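Section 8: Getting the Floor Ready for Your Adovero Play Mat

Welcome back! If you have come straight here from Section 7, your mat panels should be out of their wrapping and resting flat somewhere out of the way (a bed is fine, so is the back of a long couch). Before any of them go down, we would like you to spend a little time on the floor itself. We know it's tempting to skip this part. Please don't, because a panel laid over one stray crumb of grit will find that crumb every time somebody kneels on it.

These steps are written for ceramic and porcelain tile. If you have wood or carpet, turn to Section 10 instead.

What to have nearby

A broom with soft bristles, or a vacuum with the brush head on
Two clean cloths
A bucket of lukewarm water with a small squirt of dish soap
An old toothbrush for the grout
The paper corner template from your Adovero box

Clearing and cleaning

1. Move everything off the area, and then a bit more than you think you need. Chairs, toy bins, the dog's bed, the lot. You will want room to kneel on all sides of the mat while you join the panels.

2. Sweep or vacuum the tiles, going along the grout lines first and across them second. Grout sits a little lower than the tile on most floors, and that is where sand and pet hair like to settle in.

3. Wash with the first cloth, wrung out well. Work backward toward the door so you aren't left standing on an island in the corner, as our own Chutima Srisuk was when she tested these instructions in her kitchen one February evening.

4. Scrub any sticky spots in the grout with the toothbrush and wipe them up with the second cloth.

CAUTION: Do not use wax, polish or any spray that promises a shine. These leave a film that makes the panels slide, and they can stain the underside of the mat for good.

5. Let the floor dry completely. Leave it overnight if you can. Water trapped under a panel has nowhere to go, and pale grout will show it later as a dark line.

6. Get down low and look across the tiles at an angle, with the room lights on. Looking straight down hides a lot, especially on a light floor with a bit of gloss to it. What you want is bare tile with thin, clean grout lines and nothing lying on top.
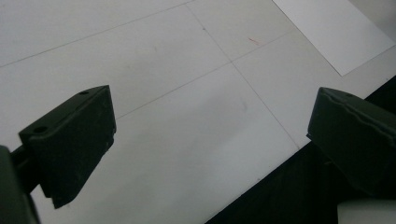 7. Run your bare palm slowly over the whole area. Your hand will pick up what your eyes have missed. If you feel a tile edge standing higher than its neighbor, mark the spot with a bit of painter's tape and read the note that follows.

NOTE: A small step between tiles is common in older homes and does no harm under the middle of a panel. Try to keep it away from the joints, though, where it can work the tabs loose over time. Shifting the whole mat a few inches is usually enough.

8. Peel up the tape, set the paper template in the corner where you want to begin, and line up its long side with a grout line or with the wall, whichever looks straighter to you.

You're now ready for the first panel. Keep your box and the template until the mat is finished, and go on to Section 9, "Joining the Panels."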